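The Five-Dollar Shirt Is Not Saving You Anything

October 29, 2022

I own more T-shirts than I can wear in a month, and I doubt I am unusual. Most of them arrived the way gnats do. A fun run in June. A two-for-one bin. A trade show where a software outfit called Irow handed them out by the armful to people who had never bought its software and never would.

We are told this is a good deal. Clothes are cheap, so we come out ahead. I have my doubts.

Last year I kept every clothing receipt, mostly to win an argument with my friend Sushil Dhillon, who insists that cheap basics are the one honest bargain left in retail. The total came to $449. That bought a lot of cotton. By the following fall, 20 of those pieces were in a bag by the door, twisted at the seams or gone thin at the neck. Sushil says this proves his point, as I could afford to lose them. I think he has been reading too many sale flyers.

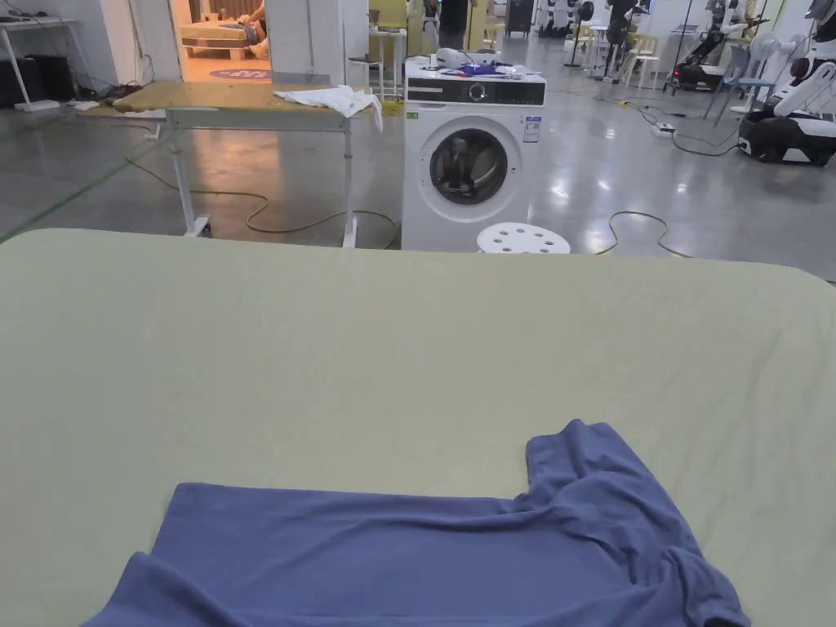 A T-shirt on the table, with the washer behind it.

Then there's the green version of the same pitch. Wekley, whose shirts cost four times as much, sews in a tag promising the garment was "made to be kept." Kept by whom? I bought two. One pilled before the other had been worn. When I wrote to ask about repairs, I got a coupon for 15 more percent of nothing I needed. 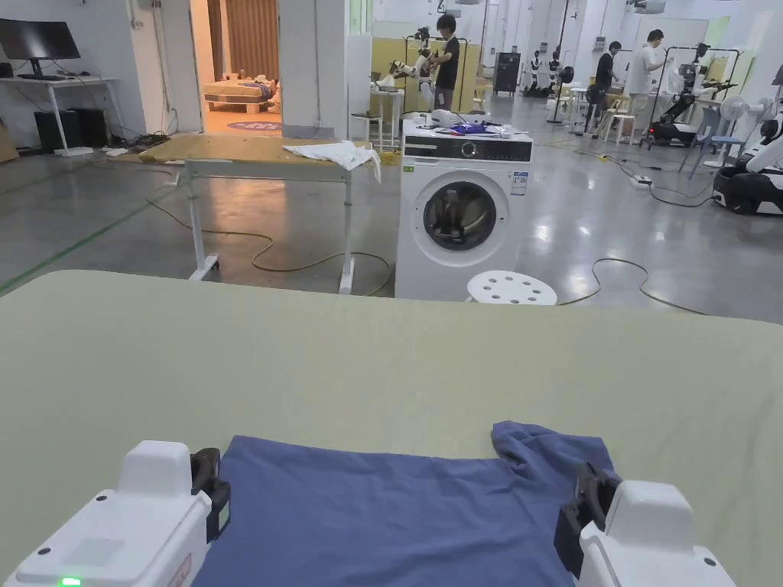
What bothers me most is how the blame gets moved. A shirt falls apart, and the advice columns want to know what you did to it. Did you use cold water? Did you turn it inside out? A plain blue T-shirt, laid out on a table with the washer a few steps off, ought to be the simplest thing a household has to deal with. Yet we have built a whole literature of care around it, and hardly a word of that literature is addressed to the people who picked the yarn. Vandana Dixit, who ran a tailoring shop for years, once told me she could judge a shirt by tugging the hem. She said most of what came through her door had been finished before it was sold.

I'm not much impressed by the donation bin either. It makes us feel we have passed something along. Maybe we have. But a shirt I wouldn't wear to paint a fence is not a gift, and I've never heard a convincing account of where mine went.
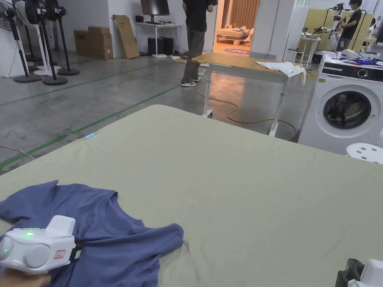

Blue short-sleeved T-shirt on a green cloth.

So what would I accept as progress? A label that says how many washes the maker expects the thing to survive, with a refund if it doesn't. We ask that much of a car battery. I've raised the idea with two store managers, and both looked at me as if I'd asked to see the fish counter.

Until then I'm buying fewer shirts and tugging a lot of hems. Sushil has started calling it a hobby.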